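Urum Ground pre-match safety checklist, with inspection comments
Inspected Thu 24 September, ahead of the Kirkegaard Cup group matches

What a pleasure to walk this ground again! The pitch has come on enormously and the new turnstiles are a joy to use. Comments follow each item. Anything marked ACTION needs closing before the gates open.

SECTION A: PITCH AND PLAYING AREA

A1. Playing surface level, no holes or loose turf
PASS. Lovely even cover from box to box, the best I have walked on here. The patch by the north corner flag has knitted in well and takes a stud without lifting.

A2. Goals anchored, nets secure, no sharp hooks
PASS WITH COMMENT. Both goals are rock solid. Two net clips at the south end have been replaced with wire, neatly done, but wire is wire. Swap for plastic clips.

A3. Run-off clear behind goal lines and touchlines
ACTION. Training goals are stored too close to the east touchline. Move them behind the rail and chain them together.

A4. Advertising boards fixed and padded where needed
PASS. The Priner boards have rounded tops and sit well back from the line. Good to see the feet turned away from the pitch this season.

A5. Dugouts stable, glazing intact
PASS. Small chip in the away dugout, low down at the back. Tape it and keep an eye on it.

SECTION B: STANDS AND TERRACES

B1. Capacity signed at each entrance and agreed figure in use
PASS. Agreed figure is 2,352, shown correctly at the main gate and the Mill End gate.

B2. Seats secure and numbered
ACTION. All 199 seats in the covered stand were sat in, rocked and stood beside (a very good morning's exercise). Numbers 47 and 48 are loose at the same bracket. Tighten, or take both out of sale.

B3. Gangways, steps and handrails
PASS. Yellow nosings repainted and really bright, a huge improvement on January. The handrail at the top of the terrace has a rough weld on the underside that wants filing down before somebody runs a palm along it.

B4. Crush barriers tested, certificate on file
PASS. Certificate seen, barrier tags match the plan.

B5. Hospitality and family areas: surfaces clean, walkways clear 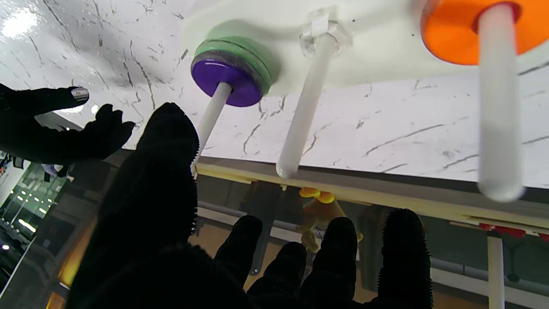 Peg board with coloured discs, marble-patterned surface.

PASS. Walkways clear from the door right through to the stand. Wedge found under the fire door, removed on the spot. Please keep it removed! A hold-open device linked to the alarm would solve this for good and I would love to see one fitted.

SECTION C: EXITS, LIGHTING AND POWER

C1. Exit gates open fully and easily from inside
PASS. Every gate opened with one hand. Gate 3 drags slightly on the tarmac at full swing, so plane the bottom edge when convenient.

C2. Exit signs lit and visible from all seats
PASS WITH COMMENT. The sign by the club shop is lit but partly hidden by a hanging banner. Raise the banner.

C3. Floodlights: columns, doors and cable entries
PASS. The Heltileck service sheet is in the folder, signed and complete. Access doors locked on all columns. The light across the centre circle is superb.

C4. Emergency lighting and back-up supply
PASS. Mains isolated and the emergency lights came on in the stand, toilets and corridor. Log the test in the book, as the last line was blank.

C5. Public address heard in all areas
ACTION. Clear as a bell in the stand, very faint behind the south goal. Turn that speaker towards the terrace and test again with the turnstiles running.

SECTION D: FOOD AND FIRST AID

D1. Kiosk gas bottles outside, upright and caged
PASS. Cage locked, warning sign in place, no leaves or litter gathered inside.

D2. Extinguishers and fire blankets in date
PASS WITH COMMENT. All in date. The blanket in the tea bar hangs directly over the fryer, where you would have to reach across the heat to get it. Move it to the wall beside the door.

D3. Worktops and serving areas tidy, crockery stacked safely

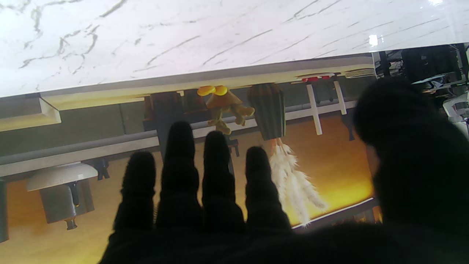

D4. First aid room stocked, stretcher route clear
PASS. A beautifully kept room. Stretcher route walked from the far corner flag to the ambulance bay with no obstructions and no awkward turns. Add spare foil blankets for the evening kick-offs.

D5. Defibrillator present, pads in date
PASS. Green light showing, pads in date, cabinet unlocked. Add its location to the stewards' briefing card.

ACTIONS TO CLOSE
A3 training goals
B2 loose seats
C5 south speaker

Send confirmation to the ground safety office when all three are done. Items passed with comment will be looked at again on the January visit.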